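Drumaseck bench cell, two months in: worth the money?

We bought the Drumaseck in April, after far too long dithering between it and the Serkwood. I do the equipment budget for our little lab, so this is mostly about what it cost us and what I'd ask before signing (if you want payload charts, the manual has plenty!). The price covers the table, the wall panels and mounts for two arms. It doesn't cover grippers, and that caught me out — I had to go back and ask for another 14 per cent.

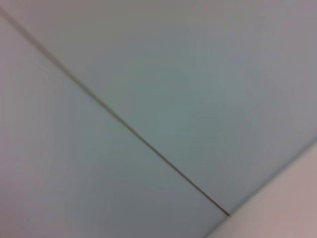

Panels were the bit I nearly skimped on. You can leave them off and save a fair chunk, and I had my pen over that line of the quote. I'm glad I kept them. They're plain, pale and smooth, with just a thin dark line where one meets the next, and a dull background is what I wanted behind fiddly jobs. Delivery took 47 days against the 13 we were quoted, so pad your plan if there's a deadline hanging on it.

Grippers next. I went for one hand with jointed fingers and one simple parallel-jaw type, and if money's tight I'd buy the simple one first. It's the cheaper of the two and spares are easy to get. The fingered one is lovely but I'd want a service plan with it, and ours came through Inthanon as a separate contract. Do read the small print on call-outs.
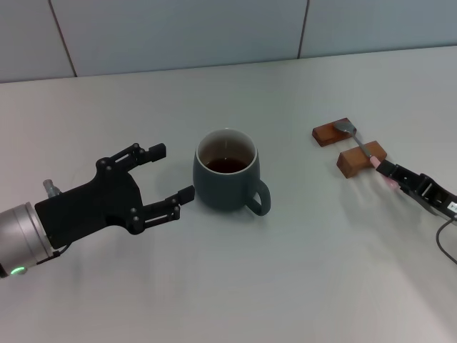 Both grippers at the table, with the mug and the spoon.

Grumbles: the cable clips are an extra, and the Darau software licence renews every year whether you've used it or not. Put that in your running costs from the start. I'd still buy it again, four stars out of 5, and I'm already pricing up a second table for next year.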